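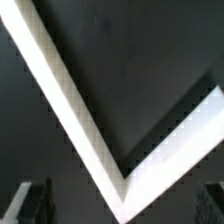

Setting up a black table and a green backdrop for white objects

Oct 1, 2022

Most of the advice I've read on this tells you to buy things. A lighting kit, a special sweep, a sheet of something coated in something else. I have bought several of those things over the years and I'm not convinced by many of them. What follows is the way I set up a black tabletop with a bright green background when the thing I want to show is white, like a plain cup. It takes an afternoon the first time.

I should say that I don't think green is always the right choice. People assume it because they've seen it in movies. If you never plan to swap the background out, gray is easier on the eyes and much easier on white objects. But if you do plan to swap it, read on.

What you need

A table you don't mind covering or painting
A matte black surface, large enough to reach past everything you'll put on it
A green cloth or painted panel, wider than the table
Two lamps of the same kind
A soft brush and a dry microfiber cloth
One white cup, for testing

Step 1. Pick the black surface

The word "matte" on a label means very little. I tried a black board from Dristwood that was sold as non-reflective, and with a lamp at the side it had a shine across the middle like a wet road. Vatex black fabric was better for glare and worse for lint. I ended up keeping the fabric for small things and a painted board for anything with weight to it.

Don't take anyone's word for it, mine included. Put a sample flat on the table, turn on a single lamp, and crouch until your eyes are almost level with the surface. If you see a bright patch, so will your camera. You should also expect black to come out as dark gray in most pictures. It's supposed to. If you darken everything until the table is pure black, the white object loses its shading and starts to look like a hole in paper.

Fingerprints show up on nearly every board I've used. Wipe with the dry cloth first. Damp cloths leave streaks that you only notice later, and the cleaning sprays I've tried mostly moved the marks to a new place.

Step 2. Hang the green

The cloth has to come down past the back edge of the table. I've seen guides that say to stop it level with the tabletop for a "clean line." Try that and then move your head an inch. Let it hang well below.

Leave a gap between table and cloth, as much as the room allows. This is the one piece of standard advice I fully agree with. Green light bounces, and white things pick it up faster than anything else you own.

Folds are overrated as a problem, up to a point. Soft waves come out fine. Hard creases from the packaging don't, and hanging the cloth overnight did nothing for mine, whatever the leaflet said. I ironed it from the back on low.
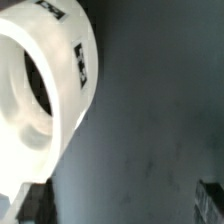
Katalin Szekeres wrote in to say that she gave up on ironing and now keeps her cloth on a cardboard tube between uses, which takes the creases out before they start. She also thinks I'm too hard on the coated boards, and that the glare comes from lamps set too low. She may have a point about the tube. On the boards I'd want to see it.

Step 3. Place the lamps

Begin with both lamps high and off to the sides. Overhead light gives a white object a bright top and grayer flanks, and that's usually all the shape you need. Light from straight in front flattens it.

Then turn one lamp off. Look at the object. Turn it back on and switch off the other. If you can't tell which lamp is doing what, they're too close together, and a third lamp won't help. I own a third lamp, bought for 46 dollars at the Brelden market in August, and it holds the closet door open.

Some people swear by measuring the light. I had a meter that read 500 at one end of the table and 700 at the other, and I spent a whole evening evening it out. The two sets of pictures looked the same to me.
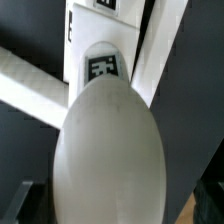 What did make a difference was turning off the ceiling light. Mixed bulbs give you one side bluish and the other side yellowish, and on a white surface you'll spend longer fixing that than you spent on the entire setup. Close the curtains too, if the sun moves across the room while you work.

Step 4. Test with the cup

Turn a plain tapered cup upside down and stand it on the black. Upside down is steadier, and you don't have to deal with the dark inside of it. Check the following before you bring out anything you care about:

The top of the cup should still have some tone in it. If it's blank white, move the lamps back.
The side facing the backdrop shouldn't look green. If it does, move the cup forward.
The edges should be clear all the way around, including the shadow side.
The black right next to the base should be free of dust. It never is.

Do the test on the left of the table, then on the right. The usual tutorials put everything dead center, where any setup looks good, and leave you to find out about the corners by yourself.

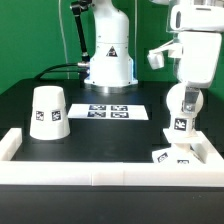

Problems I keep running into

Lint. Brush toward you, in one direction. Sticky rollers work on the fabric but leave a haze on painted board, at least on mine.

Cables. A black cable on a black table is less hidden than you'd think, and against green it's a plain dark line. Route cables under the table where you can, and tape them down where you can't.

Gray whites. Cameras see all that black and try to brighten the picture, or they see the white and darken it. Set the exposure by hand using the cup and leave it alone. I've read that you must set it to exactly 100 on the sensitivity dial. That's a fair place to start if your lamps are strong. With weak lamps you'll need more.

Green edges that won't go away. Software promises to remove these and does a passable job on hard shapes. On rounded white ones it tends to eat into the edge. Moving the object forward costs nothing, so try it before you pay for a plug-in.

Putting it away

Lay the board flat or stand it on its long side, face to the wall. Paint chips at the corners first, so keep a little of the same can for touch-ups, and let them dry longer than the label says.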